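Chapter 7
Borrowed Things: Who Pays When a Loan Goes Wrong

In this chapter
The condition report
Nail-to-nail cover and its gaps
Couriers and what they are for
Case study: the Henao cabinet
Questions of value

In January the regional museum at Pisell lent a painted travelling altar to the city gallery at Ketier, a journey of 553 kilometres. The altar went out with a condition report of two pages. It came back with a condition report of 3 pages, and most of this chapter is contained in the difference.

Lending is the polite side of museum work. Directors enjoy it, ministers give speeches about it, and the catalogue thanks everyone in order of importance. The registrar, who has to get the object into a lorry, is usually thanked last or under "others". Students who hope to become registrars should get used to this early.

In earlier chapters we dealt with things that belong to the museum and stay put. If a shelf collapses in your own store, the damage is yours, the embarrassment is yours and the repair comes out of your own budget. Once an object has left the building, all three have to be shared out among people who may not like each other. There is the lender, the borrower, the carrier, the insurer and sometimes a government that has promised to stand behind the whole arrangement. Each of them will have a copy of the loan agreement. It's surprising how rarely the copies have all been read.

The altar's extra page concerned a split in the left wing, slightly shorter than a matchstick. Lucero Paucar, registrar at Pisell, was certain it was new. Mulugeta Assefa, her opposite number at Ketier, was certain it was old. Both had photographs. Hers had been taken in daylight from the front and his under a lamp from the side, and the two sets had so little in common that a lawyer asked whether they were of the same altar.

The outgoing report said "some splits to wings, stable". Consider that wording for a moment. It doesn't say how many splits, or which wing, or how long any of them were. "Stable" is a word that museum people write when they would like to go home. We will return to it in section 7.1, where you will be asked to describe a kitchen chair without using it.
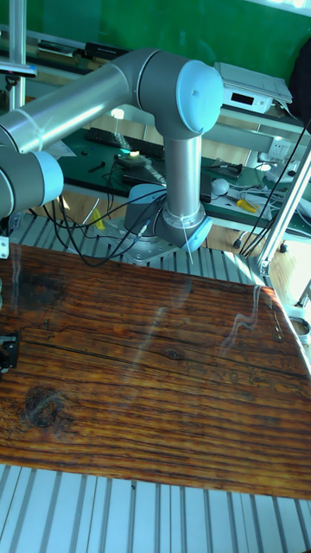
The insurer, naturally, took the view that a split which might have been there before should be treated as one that had been. Insurers are consistent on this point. The policy covered the altar from the moment it left its place in Pisell until the moment it returned there, an arrangement known in the trade as nail to nail, even when the object in question has never hung from a nail in its life. What the policy left out was "gradual deterioration". Wood that has spent four hundred years in a cool stone room and then three weeks in a heated gallery may well split, and it will generally take its time about it. Was that an accident or a gradual deterioration? The two museums exchanged letters on this until the repair would have been cheaper.

It was repaired in the end by Fidelina Carhuamaca, a conservator in private practice, who spent an afternoon on it and sent a bill for 400 euros. Her covering note said that she had no opinion on who should pay, and that she would be grateful if someone did.

There are several lessons here and we would ask you not to settle on the obvious one, which is to take better photographs. Do take better photographs. But Pisell and Ketier had plenty of pictures between them. What they lacked was an agreement, made beforehand, on what the pictures were supposed to show. A loan agreement can settle this in one sentence, and section 7.2 gives some sentences that have survived contact with lawyers.

The other thing they lacked was a courier. A courier is a member of the lender's staff who travels with the object, watches it being packed and unpacked, and signs for its condition at each stage in the company of the borrower. Couriers cost money. They need train tickets, a hotel and a meal or two, and in any budget meeting they look very much like a colleague having a short holiday. Pisell had cut its courier the previous autumn, on the grounds that nothing ever happened.

Nestor Baluyot worked as a courier for many years and lectures on the subject when he can be persuaded. He puts it less gently: "You sit in a lorry all night, you look at a crate for an hour while it warms up, and you sign your name. It is very boring and it is the only part of the loan anyone will want to talk about afterwards."

Section 7.3 follows a courier's duties stage by stage. Section 7.4 then takes up a harder matter, the Henao cabinet, where the damage was plain to everyone and the quarrel was over how much value had been lost. Yeison Ñahui, who valued it for the lender, and the firm of Droso, which valued it for the insurer, reached figures so far apart that the arbitrator asked each side to check its sums.

Before you read on

Find the loan agreement in Appendix B. Read it through once, at normal speed, as a tired person would on the day before an opening. Then put it away and write down who is responsible for the object while it is standing in the borrower's loading bay with the lorry gone and the doors still open. Keep your answer. You will probably want to change it by the end of section 7.2.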